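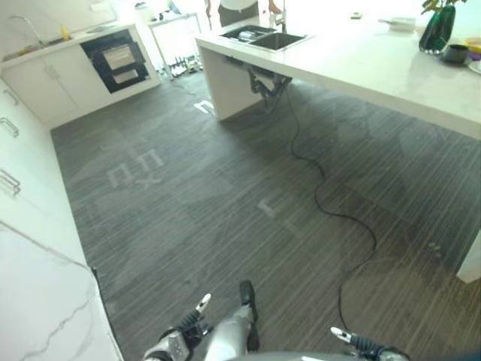
*Mendlow kitchen cell, head camera view, with the island on the right and the floor marks ahead of the base.*

# Mendlow kitchen cell: setup and care notes

These notes cover the two-handed robot in the Mendlow kitchen and go with the Clorkach recordings. Read them before you power anything on. Maintained by Illia Stelmakh; hand repairs go to Nadège Lebrun.

## Floor and parking

The white marks on the floor are parking references. Park the base on them before each session and check the heading against the reference view stored in `calib/`. If a mark is scuffed, replace it in the same spot and log it. Don't mop over the marks with Lavadance cleaner; it lifts the edges.

Cables on the floor are checked before the base moves. Zakhar drove over one in December and we lost an afternoon to it. Keep slack away from the base and the hands.

The plumbing under the island sink is open. Arm poses below countertop height on that side are blocked in `limits.yaml`. Leave them blocked.

## Power-on

1. Clear people from the floor area.
2. Release the stop button and wait for both arms to report ready.
3. Run `home_arms --slow`.
4. Run `hand_check` for left and right. It takes 350 seconds per hand.
5. Start the cameras. Head first, then wrists.

If `hand_check` stops with code 393, a finger did not reach its end position. Power the hand down, move the finger by hand through its range, and try once more. A second 393 means the hand comes off.

## Hand care

Look over each hand through its wrist camera with the fingers hanging down. It is easier than crouching under the arm, and you can save the view with the log.

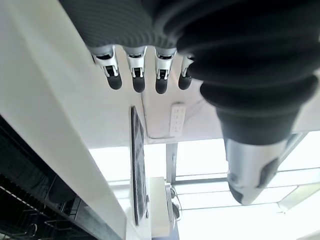 Check the bellows at the base of the thumb first. Open the thumb fully and look into the folds for splits or grit – a split lets crumbs and water reach the drive. Wipe with a damp cloth, no solvent. Then go along the fingers and check that the linkages move freely and the black fingertips are not peeling. Kyrylo keeps spare fingertips in the Pavliuk box.

After any part is swapped, redo the zero positions:

- `hand_zero --side left` or `--side right`
- `hand_check` on the same side
- one recorded grasp on the soft block

## Recordings

The current release has 3083 episodes. Of these, 13 were made after a thumb cover change and before the zero positions were redone. They are tagged `zero_stale` and left out of the default split.

## Known problems

- Wrist cameras overexpose toward the windows. Fixed exposure is on the list, not done.
- The left arm drifts slightly after long idle periods. Re-home it.

Changes to `limits.yaml` need a review from Ostap Antoniuk.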